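Print this page
E-mail this entry to a friend

Thursday, February 6, 2020

I have spent an afternoon of my one life with a yellow ball and a pump, and I would like that written down somewhere.

It started with Benoît Guillot, who runs the sports cupboard at the Istel hall and has been telling me since January that the balls are "tired." I said I would look at them. I say this sort of thing in meetings, around the time the cookies run out, and then Benoît writes it on his list and I am finished.

So there I was at the long beige table at the back, with the blue storage box against the wall and the roll of red tape sitting on top of it, and the tray with the yellow sponge in it, which I moved over twice and which I believe moved back. I had meant to clear all that first. I had also meant to bring a sandwich.

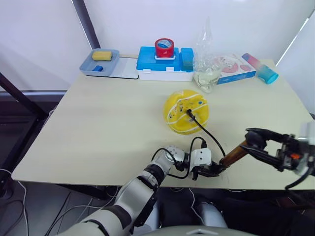
The Brandidano catalog wants 110 for a new set, plus shipping, and Benoît looked at that number the way my father used to look at restaurant menus. Benoît's position is that a ball is only air with a jacket on. You put the air back and you have saved 110. He has never, to my knowledge, put the air back himself.

I read the instructions, which were written by someone at Mornov who has met a pump but not a person. Moisten the needle. Insert the needle gently. Do not over-inflate. There is a whole paragraph on storing it away from sunlight, and in this town, in February, I think we can manage. Nothing at all on how you hold a round thing still on a flat table while your hands are busy with something else. I own two hands and the job wants three - four if the phone rings, and it did. It was Benoît, asking how it was going.

I told him it was going.
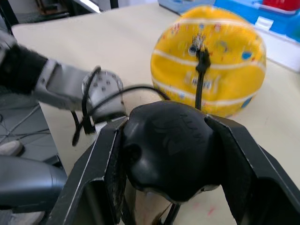 My sister had a ball with stripes like that when we were kids, and it spent most of one summer on the roof of the Tamayo bakery. My father wouldn't pay for a ladder either. We used to walk past and wave at it. I hadn't thought about it in years, and I lost a good ten minutes to it today, standing there with my coat still on.

Anyway, the pump. It is the standing kind, black, with feet you are supposed to put your own feet on, and if you put it on a table like a sensible person with a bad knee, you get the full benefit of looking it in the eye and none of the leverage. I knew this. I put it on the table anyway. The floor at Istel is very cold and a long way down. 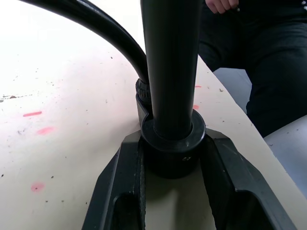

The manual claims 600 strokes before you need to oil anything. I would like to meet whoever counted. I gave up on keeping track very early and hummed.

Home by six, soup from the freezer, unlabeled, possibly leek. My shoulders feel like somebody else's and I wish they'd come and get them. Benoît has left a message to say thank you and to ask, while he has me, whether I know anything about nets. I haven't called back. Must buy stamps tomorrow and find the other glove.

Print this page
E-mail this entry to a friend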